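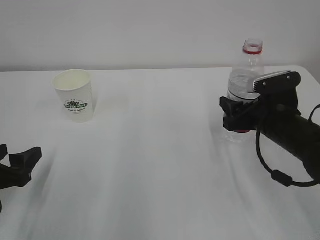 Gromidell
Turn-based harbor strategy for PC, tablet and phone
Developer: Iketti
Players: 1, or 2 to 4 online or on one device

Gromidell is a strategy game set in the year 2207 in the flooded city of Clundport. You run one of the salvage crews that work the old harbor. Each turn you move your boats, send divers down to the buildings under the water, and decide what to sell and what to keep. Other crews are doing the same thing on the same map, and there is never enough fuel to go around.

The game is played on a hex map. Every boat has a movement number, a cargo limit and one tool slot. A turn takes a minute or two when you know what you are doing, and most maps can be finished in one sitting. If you stop in the middle, the game saves at the end of the last full turn.

Campaign

The single-player campaign follows Farina, a tug pilot who takes over her aunt's crew and the debts that come with it. It has 19 missions. The first three teach moving, diving and trading. After that you choose which district to work next, and the choice changes which crews are willing to deal with you later on.

Some missions are about fighting and some are not. In one you have to get a crane barge through the canal district before the tide drops. In another you bid against two rival crews for the same wreck, and you can win it without firing a shot if you have kept your credit up. Combat is simple - boats next to each other trade shots, cover from buildings cuts the damage in half, and a boat that is out of fuel can't return fire.

Missions can be replayed at any time on a harder setting. On Hard, tides change one turn sooner and rival crews start with an extra boat.

Skirmish and online play

Skirmish mode has 70 maps, sorted by size. Small maps are for two crews and take half an hour. Large maps hold four crews and can run for a whole evening. You can turn off tides, storms or combat before the game starts, and you can set a cap on turns.

Online games can be live or by mail turn. In a mail turn game you take your turn when it suits you and the next player gets a notice. The host picks the time limit, from one hour up to three days. If a player drops out, the computer takes over that crew until they come back.

Players on PC, tablet and phone can join the same games. You need a free Iketti account for online play. The campaign, skirmish against the computer, and shared-device games all work with no account and no connection.

Map editor

The editor is included with the PC and tablet versions. You paint water depth first, then buildings, then set the tide table. Finished maps can be shared by code, and the phone version can load them even though it can't make them. Rules scripts are not supported.

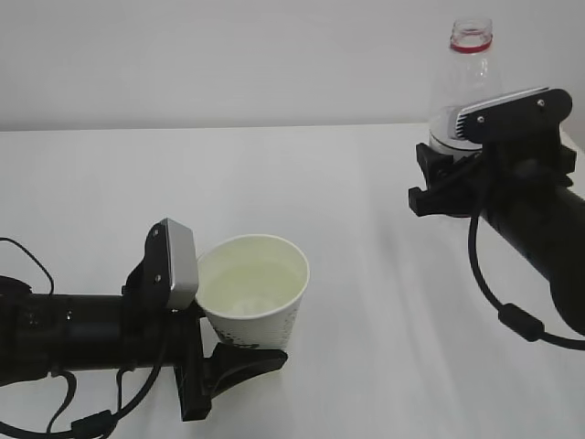 White paper cup with a pale yellowish-green liquid.

What's new in version 1.4 (September)

- Mail turn games now show the last turn of every crew as a replay.
- The diver screen lists depth and air on one line.
- Storm warnings appear two turns ahead on Easy and one turn ahead on Normal.
- Fixed a bug where a towed barge kept its cargo after being sold.
- Fixed the trade window opening behind the map on some tablets.
- Text size can be set separately for menus and for the map.

Saved games from 1.3 will load in 1.4. Games saved in 1.2 or earlier have to be opened and saved once in 1.3 first. Online games already running when you update will finish under the old rules.

System requirements

PC: 64-bit system, 4 GB of memory, 2000 MB of free disk space. A graphics card is not needed, but the water effects are turned off without one.
Tablet: 3 GB of memory, screen of 8 inches or more for the editor.
Phone: 3 GB of memory. Portrait and landscape are both supported. Large maps are slow on older phones between turns.
Controls: mouse and keyboard, touch, or gamepad. Keys can be changed. Gamepad support does not cover the editor.
Languages: English, Polish, Korean, German. Voice in English only.

What you get

One purchase covers one platform. The standard version includes the full campaign, all skirmish maps, online play and, on PC and tablet, the editor. There are no ads and nothing to buy inside the game.

The supporter version adds the soundtrack by Bożena Jasińska and a PDF art book with harbor sketches by I-seul Wi. It has no extra maps or boats. If you own the standard version you can move up later by paying the difference.

Common questions

Can I move my campaign from phone to PC?
Yes, if you own both and are signed in to the same account. Choose Upload on one and Download on the other. It doesn't happen on its own.

Is there a demo?
The PC demo has the first three missions and two small maps. Progress carries over to the full game.

Can I undo a move?
You can undo a boat's move until it dives, trades or shoots. Undo can be switched off in online games, and the host's setting applies to all players.

Does it have colorblind settings?
Yes. Crews can be shown by pattern as well as color. The setting is under Display, then Crew Marks.

What happens if I run out of fuel on the open map?
The boat drifts one hex per turn with the tide until another boat tows it or it runs aground. You keep the cargo if you get to it before someone else does.

Credits

Design and rules: Ryszard Tomaszewski
Art: I-seul Wi
Music and sound: Bożena Jasińska
Programming: Czesław Michalski, Edmund Wieczorek

Support

Use the Report button in the main menu if you can, as it attaches your save file and version number. Reports sent through the website should say which platform you play on and the name of the map. Refund requests go through the store where you bought the game.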